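Março
Texto: Redação Urnedeck

A porta da Zosunus fica nas traseiras de um edifício de escritórios em Stustalau e, no dia da visita aberta, estava presa com um calço para não bater. Lá dentro havia café, cadeiras desencontradas e um ecrã grande ligado a um portátil. A empresa trabalha em robôs para tarefas domésticas e abriu as instalações durante uma tarde a quem se tivesse inscrito. Apareceram 54 pessoas, mais do que as cadeiras.

A coordenadora da recolha de dados, que pediu para ser tratada apenas pela função, recebeu-nos antes do início da demonstração. Falámos quase uma hora, primeiro numa sala pequena e depois de pé, ao lado da bancada onde ela ia mostrar o equipamento.

Começámos por perguntar onde estavam os robôs. "Há um na sala do fundo e vão vê-lo às quatro", respondeu. "Mas a maior parte do trabalho desta equipa faz-se sem ele. São pessoas, em casas, a fazer as tarefas com as garras na mão." As garras são as mesmas que o robô leva na ponta dos braços, com uma pega e um gatilho no lugar do pulso. Quem recolhe dados segura uma em cada mão e faz a tarefa do princípio ao fim, enquanto as câmaras gravam.

A equipa chama Maes ao conjunto das tarefas com tecido. Entram aí toalhas, panos, camisolas, fronhas e, desde o outono, lençóis. A coordenadora diz que foi a parte do projeto que mais subestimaram. "Um copo tem a forma que tem. Um pano muda de forma cada vez que se lhe toca. Pegamos num canto e o outro vai parar a um sítio diferente do da vez anterior."

Até ao fim do mês passado, o Maes tinha 519 gravações aceites. As rejeitadas não entram na conta e ela preferiu não dizer quantas são. Os motivos, esses, enumerou sem hesitar: a mão tapa a lente, o pano sai do campo de visão durante demasiado tempo, a pessoa larga a garra para ajeitar uma ponta com os dedos. "Esta última é a mais comum. É um reflexo. As pessoas dobram roupa há trinta anos com as mãos e de repente têm duas pinças."

Perguntámos-lhe como se treina alguém para isso. A formação dura uma manhã, disse. Os primeiros exercícios são com um pano liso em cima de uma superfície desimpedida, só para aprender a força do gatilho. Depois passa-se a pegar num canto com uma garra e a levantar o resto com a outra, que é onde quase toda a gente encrava. 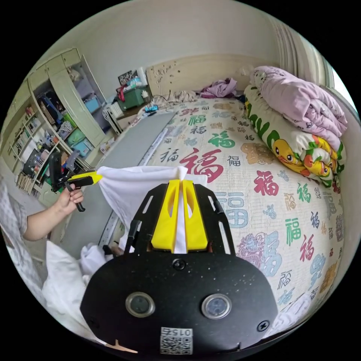
A partir daí, cada pessoa trabalha em casas reais. A coordenadora insiste neste ponto e voltou a ele várias vezes durante a conversa. "Tivemos uma sala montada aqui, no primeiro ano, com uma cama e uma cómoda. Gravámos lá durante meses. O robô ficou muito bom naquela sala." O espaço foi desmontado e serve agora de arrecadação. As gravações passaram a ser feitas em quartos habitados, com o que lá estiver: livros, caixas, cobertores dobrados, roupa por arrumar. Pede-se às pessoas que não arrumem nada de propósito.

Há regras, ainda assim. Não se grava com outras pessoas na divisão, guardam-se documentos e fotografias de família que os moradores não queiram mostrar, e cada morador pode pedir que uma gravação seja apagada. Segundo a coordenadora, aconteceu duas vezes. "Apagámos e seguimos. Não perguntámos porquê."

Neste momento trabalham na recolha 16 pessoas, quase todas a tempo parcial. Quisemos saber quem são. "Temos estudantes, temos gente reformada, temos uma antiga costureira que é de longe a mais rápida", contou. "Ela estica o tecido antes de o pousar. Os outros pousam e esticam depois. Começámos a ensinar à maneira dela." Cada turno dura duas horas, com pausa a meio — as garras não são pesadas, mas ao fim de algum tempo sentem-se nos pulsos.

A conversa foi interrompida pela chegada do público. A demonstração começou com dez minutos de atraso, por causa de um cabo, e teve duas partes. Na primeira, a coordenadora dobrou um pano de cozinha com as garras e depois deixou experimentar quem quisesse. Formou-se uma fila. Um rapaz conseguiu à segunda tentativa; um casal resolveu usar uma garra cada um e não chegou a acordo sobre o lado para onde dobrar.

Na segunda parte, o robô da sala do fundo dobrou uma toalha pequena. Demorou bastante mais do que qualquer dos visitantes e falhou o canto esquerdo na primeira passagem. Repetiu, apanhou-o e acabou. Houve palmas. Alguém quis saber se já fazia camas e a resposta foi curta: não.

"Um lençol é outra conversa", explicou-nos ela depois, enquanto enrolava os cabos. "É grande, arrasta-se, prende-se debaixo das coisas. Não se vê inteiro de nenhum ponto do quarto." A equipa quer ter lençóis suficientes gravados antes do verão para fazer um primeiro teste. Sobre prazos para uma máquina à venda, não quis adiantar nada, e disse que essa pergunta teria de ser feita a outro departamento.

Perguntámos ainda se passou a dobrar a roupa de maneira diferente em casa. Riu-se. "Passei a reparar nos cantos. Antes dobrava a ver televisão." A Zosunus conta repetir a tarde aberta no outono, também em Stustalau, com inscrição prévia e, prometeu a coordenadora, mais cadeiras.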